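Visit to the Kuvance robot learning lab, Rutherford
June 10, 2019

We got to Rutherford a little before ten and signed in at the side entrance, as the front doors were closed for paving. Four of us made the trip from Jindora. Jean Pringle, who runs the manipulation group at Kuvance, met us and took us straight upstairs. She had planned an hour for slides and an hour on the floor. The slides ran long.

The group studies how much a robot arm gains from being shown its own mistakes. Their starting point is ordinary imitation: a person guides the arm through a task, the motion is recorded, and a network is trained to copy it. Jean said the first version of their policy was trained on 1721 recordings, all of them clean. It did well when the part sat where it expected and badly when the part had shifted. It would close the fingers beside a board, lift nothing, and carry on to the next step as if it had the board.

The new method keeps a person watching while the policy runs. When the arm starts to go wrong, the operator takes over, brings it back to a good position and lets go. Only the takeover portion is saved. They collected 1158 of these corrections and trained again, with the corrections weighted more heavily than the original recordings. The part I found most useful was a control test. They trained another policy on the same amount of extra data, all clean demonstrations with no corrections, and it barely improved on the first one.

We asked about the weighting. It was set by hand after a short search, and Jean would not claim it carries over to other tasks. She also said the operators differ a lot in how early they step in — some grab control at the first wobble, others wait until the fingers are nearly touching the table. They have not separated that effect out yet. A second study is planned for August, in which each operator will be given a fixed rule for when to take over.

Tretirach, the software they use to replay and label the recordings, was shown to us only briefly. It puts the joint positions and the video on one timeline. We would like to try it on our own data and Jean is checking whether she can share it.

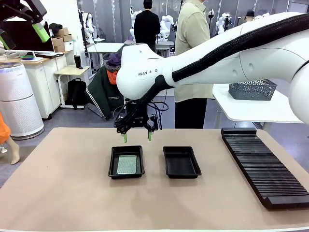

Board transfer is the task behind most of the results in the talk, and the one we spent our floor time on. A board has to be picked out of one tray and set down in the one beside it, and the hard part is the approach. The board lies flat inside sloped walls, so there is not much room for the two fingers to get down on either side of it. Jean said the green pads on the fingertips were softer than the ones used in the first round, and that the policy had to be retrained after the change. I asked whether the slotted rack at the side of the table was part of the test. It will be, but they want the tray results written up first.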